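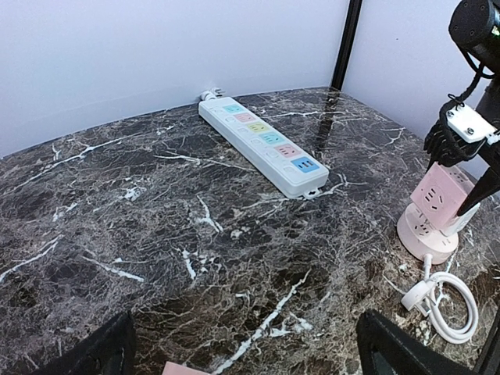 Power strips and socket cubes: frequently asked questions

We are a small shop and many customers write to us with the same questions before they buy. I have collected the answers on this page. If your question is missing, please write to Hường Ngô at the shop desk.

What is the difference between a strip and a cube?

A strip has its sockets in one row and it needs a long, free place, for example along a wall. A cube has its sockets on the sides and takes little room on a table. For a desk with a computer and a lamp we usually recommend the strip. For a table where people sit on more than one side, the cube is more comfortable.

Do the colors of the sockets mean something?

No. On the strips we sell, the colors are only to help you remember which plug is where. A pink socket gives the same power as a blue one. Some families give one color to each person, and this works well until somebody has two chargers.

Can I put the strip on a stone or marble table?

Yes. Stone does not burn easily and it is simple to clean. Please wipe the table first, for small grains under the strip can scratch the polish. If the table is also used for eating or for flowers, keep the strip near the wall and far from the glasses.

How do I hang it on the wall?

If your strip has a tab with a keyhole-shaped hole, put the screw in the wall and leave the head 3 mm outside. Pass the wide part of the hole over the head, then slide the strip until it holds. Unplug everything before you begin.
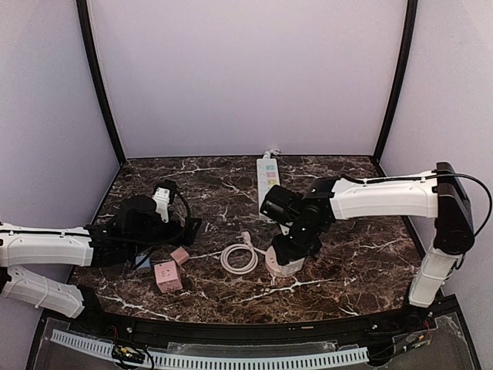 Page last changed: January 1, 2022

Can I connect a cube to a strip?

Please do not. Each one should go directly into the wall socket. When you connect one to the other, it is easy to forget how much is plugged in at the end of the line.

How much can I plug in?

Look at the label on the bottom of your own model. The Kodau strip is marked for 3000 watts in total, for all sockets together. A heater or a kettle can use most of this alone, so such things should have their own wall socket.

How long is the guarantee?

Farik cubes have 12 months and Kodau strips have 2 years. Keep the receipt, a photo of it is also enough.

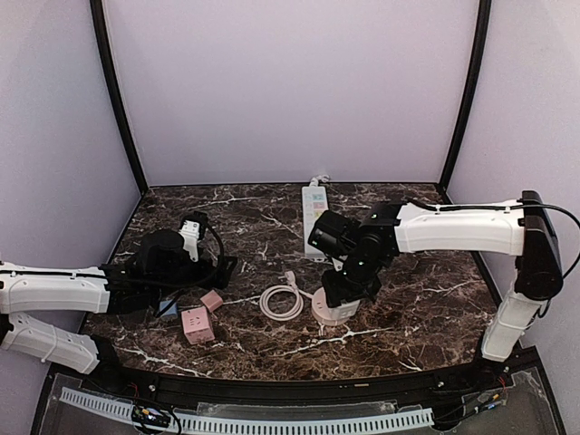 Evaristo Maldonado wrote to us that the answer about cleaning was too short: he had used a wet sponge on his strip and wanted to know if he must throw it away. We told him to stop using it and bring it to the shop, and we have made the answer longer.

How do I clean it?

Pull the plug from the wall first. Use a dry cloth for the outside and a soft, dry brush for the openings. No water, no spray.

Do you take back old ones?

Yes, also from other shops. Leave them in the box beside the door.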